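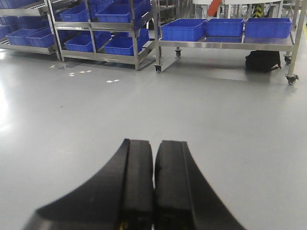
FOR IMMEDIATE RELEASE

21st June

Serkbridge gets its swap library: borrow a game, bring back a game, stay for a cuppa

Hello from Serkbridge! I'm Xinyi Feng and I run the Mao Board Game Library, which opens its doors to everyone this Saturday at ten in the morning. I've been told a press release ought to be written as if somebody else were talking about me, but I tried that and I sounded like a bank, so you're getting it from me.

The idea is very simple. You come in, you pick a game off the shelves, you take it home for a fortnight and then you bring it back. It costs 4 pounds a month for a household, and that covers everybody who lives under your roof, including lodgers and grown-up children who were only meant to be staying for the weekend. If you'd sooner not join, you can come and play at our tables for nothing.

We're opening with 500 games. I chose a fair few of them myself, but a huge number came from Elínborg Blöndal, who ran a games shop in Varberg for years and has been a friend of mine since I wandered in to get out of the rain and left with three boxes I couldn't carry. When she closed the shop she rang me up and asked how much room I had. I said plenty. I did not have plenty (my hallway was a trial for most of the spring), but the games are all on proper shelves now and I can get to my own front door again.

I asked Elínborg for a few words and she sent me these: "I sold games for a long time and I was always a little sad when a good one went off to sit in a cupboard. I would like these to be worn out. If a box comes back with tea on the lid, I'll be pleased."

Please don't take that as permission, but I know what she means.

What have we got? All the old family standbys, of course, and a whole bay of two-player games, which is the thing people have asked me for most. There's a low shelf for under-sevens where they can reach everything without help. There's a section of games that need hardly any reading, good for mixed tables where not everybody shares a first language, and Anqi Bai has spent her evenings writing one-page rules in Chinese and in English for 90 of our most popular titles. I can't tell you what a difference that makes. My own mother finally beat me at a trading game last week after years of me explaining it badly, and she has mentioned it every day since.

We've got big heavy ones too, the sort that eat a whole Sunday. Jinlong Long looks after those and will happily teach you, so long as you've had your lunch first. He's running a beginners' table on Saturday afternoon and says that nobody should feel shy about it: "I lose at most of these games. I just like setting them up. If you come on your own I'll find you a table, and if you come with five friends I'll find you a bigger one."

A word about missing bits, because I know it's the first thing everyone wonders. Each game has a card inside the lid listing what ought to be in there. Have a quick look before you leave and another before you bring it back. If something's gone, tell us and don't fret. Baoshan Jia has sorted a great drawer of spare dice, pawns, counters and little wooden cubes, 2000 pieces by his reckoning, and he can patch up nearly anything. What he can't do is conjure up a lost card from a pack, so do check down the back of the sofa.

We're also very happy to take games off your hands. They need to be complete or close to it, and we can't take anything with batteries that have leaked. Jigsaws are welcome as long as you've done them recently enough to swear that every piece is there. If you're over in Rusberg and haven't got a car, ring us and we'll try to arrange a pick-up on a Thursday evening.

Saturday's opening runs from ten until six. There'll be tables out all day, tea and squash, and a cake for every hour until the cakes run out. Anybody who joins on the day gets their first month free. Dogs are fine if they can cope with people shouting about dice.

After that our normal hours are Tuesday to Friday, two until seven, and Saturday, ten until six. We're shut Sundays and Mondays. Thursdays we stay open late for our games night, and you don't need to book unless there are more than six of you.

If you're from the local press or radio, please come! I'd love to show you round, and you can have a go at anything you like. Mornings before opening are quietest for interviews, and Elínborg will be with us all day Saturday if you'd like to talk to her about the shop. She's much better at stories than I am.

Press contact: Xinyi Feng, Mao Board Game Library, Serkbridge

ENDS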